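**Wandregal über dem Schreibtisch - Laptop drauf oder lieber nicht?**

**kantholz_7**
Moin zusammen. Ich richte gerade das kleine Zimmer ein und hänge an der Frage, wie hoch das Regalbrett über die Tischplatte soll. Platte ist hellgrau, Wand weiß, Brett soll auch weiß werden. Der Laptop soll auf das Brett, damit die Platte zum Arbeiten frei bleibt. Bohren darf ich, ist eine normale Ziegelwand.

**Trododville**
Ich hab das seit März so und würde es wieder machen. Brett auf Augenhöhe im Sitzen, Laptop links, rechts bleibt die Wand leer. Getippt wird bei mir auf einer externen Tastatur, anders geht es nicht. Wer direkt am Laptop schreibt, hat nach einer Stunde die Schultern an den Ohren.

**mirabelle_w**
Sehe ich anders. Ein Brett über dem Tisch nimmt Licht weg und man stößt sich beim Aufstehen. Ich hatte zwei davon und beide sind wieder runter. Die Löcher sieht man auf Weiß bei Streiflicht heute noch. Nimm einen Monitorarm, der klemmt an der Platte.

**kantholz_7**
Monitorarm hatte ich überlegt, aber dann wackelt das Bild, sobald ich auf der Platte etwas festschraube. Ich bastle da ja auch.

**Trododville**
Genau deswegen Brett an der Wand. Mein Tisch kriegt auch mal einen Stoß ab, der Laptop merkt davon nichts. Mit dem Kopf bin ich noch nie drangekommen - das Brett ist allerdings auch nicht viel tiefer als das Gerät.

**Suvalstead**
Zur Befestigung: drei Konsolen, keine unsichtbaren Träger. Die hängen mit der Zeit durch, vor allem in altem Ziegel. Und das Netzteil nicht mit aufs Brett legen, das rutscht irgendwann hinten runter und zieht am Stecker.

**mirabelle_w**
Drei Konsolen für ein Brett mit Laptop ist übertrieben. Zwei reichen, wenn die Dübel was taugen. Hellgraue Platte vor weißer Wand finde ich übrigens arg kahl, da würde ich wenigstens das Brett in Holz nehmen.

**kantholz_7**
Kahl ist mir recht, im Rest der Wohnung hängt genug. Trododville, hast du mal ein Foto, wie das bei dir aussieht?

**Trododville**
Klar. Blick über die Platte zur Wand, der Laptop steht links auf dem Brett: 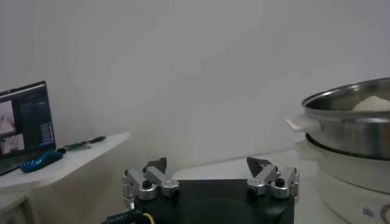

**Nedska**
Bei der Höhe würde ich vor dem Bohren einen Karton an die Wand kleben und 3 Tage so sitzen. Ich hab meins danach noch mal tiefer gesetzt. Und Wandfarbe vom selben Eimer aufheben, für die Löcher.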